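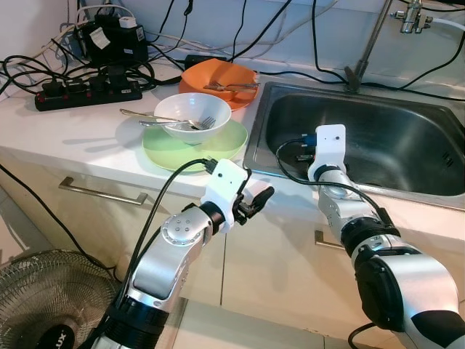 Figure 1. Kitchen counter and sink, with plate, bowl and cutlery.

Burnow Household Water Use Study
Progress report to the Dhillon Fund, period ending December
Prepared by Jeanie MacAulay, project lead

1. Status
Metering is complete in all 90 dwellings. Two sites that withdrew in the previous period have been replaced from the reserve list, and both replacements are of the same dwelling type and occupancy band as the originals. The project remains within the approved budget. One milestone, the draft tariff comparison, has moved to the next period.

2. Data collection
The loggers recorded 2,639 dwelling-days of usable data in the period. Records were rejected where the logger clock had drifted by more than 15 minutes or where the daily total did not reconcile with the utility meter. Most rejected records came from the older units on the east side of Burnow, where the meter pits flood after heavy rain. Raised brackets have been fitted there and the fault has not recurred.

Flow is logged at the main and separated by end use with the Reltora software. Separation works well for toilets, showers and washing machines. It is weaker for kitchen taps, where short draws of similar volume overlap with bathroom basins. Remo Ferri has revised the classification rules to use time of day and the interval between draws. The revised rules were tested against the diaries kept by participating households, and agreement improved for evening use. Morning use is still poorly resolved.

3. Findings to date
These are interim and should not be quoted outside the Fund.
Kitchen use varies more between households than any other indoor category. Occupancy explains part of the variation – dishwasher ownership explains less than we expected. Several households with a dishwasher also rinse under a running tap, and their kitchen totals are close to those of households washing by hand.
Leakage was confirmed at 3 dwellings. The owners were notified in writing and the affected days are flagged in the data set.

4. Variations and risks
The Zusteo server licence expires before the final analysis is due. A quote for renewal has been requested and any cost will be met from the contingency line. Summer absences will reduce the usable record for the next period, and vacant days will be excluded from the daily averages.

5. Next period
Complete the tariff comparison.
Re-run the autumn data under the revised kitchen rules.
Replace batteries in the remaining first-batch loggers.
Issue the household summary letters, subject to the Fund's comments on the draft wording. Comments are requested by close of business Friday.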